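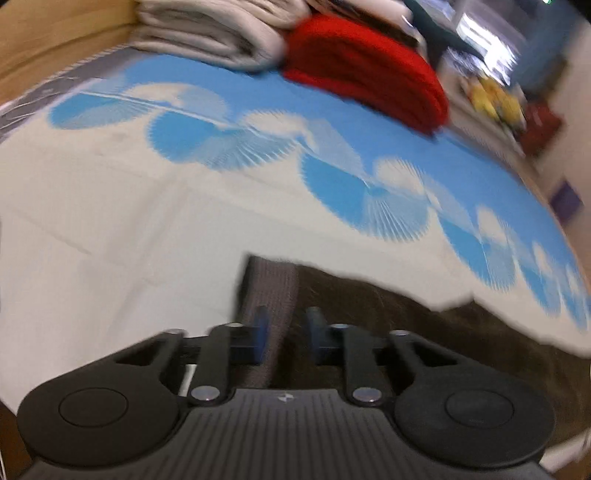

Figure 4.1. Linkage arms with round pivot pins.

Mullow Technical Institute
Course 858: Maintenance Planning and Records
Unit 4: Service Intervals for Moving Joints

Reading for this unit: Course Reader, Chapter 7. Students should bring the blank service sheet to the tutorial.

4.1 Scope

This unit deals with the planning of routine service for equipment that contains pinned or hinged joints. Examples in the lecture are drawn from loading doors, folding gates, baling presses and adjustable seating. The design of joints is covered in the second-year course and will not be examined.

4.2 Terms

Service interval: the period, or the number of operating cycles, between two planned services of the same item.

Play: free movement in a joint beyond what the maker allows. Play is measured at a stated point and under a stated load. A figure entered without both is not a measurement for the purposes of this course.

Seizure: loss of free movement. Partial seizure is often reported by operators as "stiffness," and the word should be copied into the record as given.

Run-in: the first period of use of a new or rebuilt joint, during which wear is faster than it will be later.

4.3 Choosing an interval

Three sources are in common use: the maker's instructions, the site's own records, and the condition of the item when last inspected. The maker's interval is the starting point. It may be shortened by the site at any time. It may be lengthened only where the records support the change and the person responsible for the equipment has signed for it.

Intervals may be set by calendar or by cycles. A calendar interval is easier to manage and suits items in steady use. A cycle interval suits items whose use varies with the season, but it depends on a counter that is read and written down. Where no counter is fitted, the planner should use the calendar and choose the shorter period.

Dust, salt air and frequent washing all call for shorter intervals. The lecture gave the case of the folding gates at the Jandside depot, which were first placed on a yearly plan copied from an indoor site. The gates faced the harbor. By June the joints on the seaward side showed more play than the plan allowed – the landward gates were still within limits – and the two groups were then given separate plans.

4.4 The service record

Each entry should state the item number, the work done, the lubricant used, the reading taken before the work and the reading taken after it. The first of these readings is the one most often left out. Without it, the planner cannot tell whether the interval was too long, too short or correct.

Corrections are made with a single line through the error, initialed. Correction fluid is not accepted.

4.5 Worked example

A baling press at the Zondard site runs 66 cycles per working day. The maker's instructions call for the main hinge pins to be greased every 858 cycles.

858 divided by 66 = 13 working days

The site works a five-day week. The planner therefore schedules the work every second week, on the tenth working day, and notes the reason on the plan. Scheduling it every third week would exceed the maker's interval.

4.6 Tutorial preparation

Read the Ebihara case in Chapter 7 and complete one service sheet for the conveyor gate described there. State which interval you would set and list the records you would need before agreeing to lengthen it.

Sheets are collected at the start of the tutorial. Late sheets are marked under the rules in the course guide.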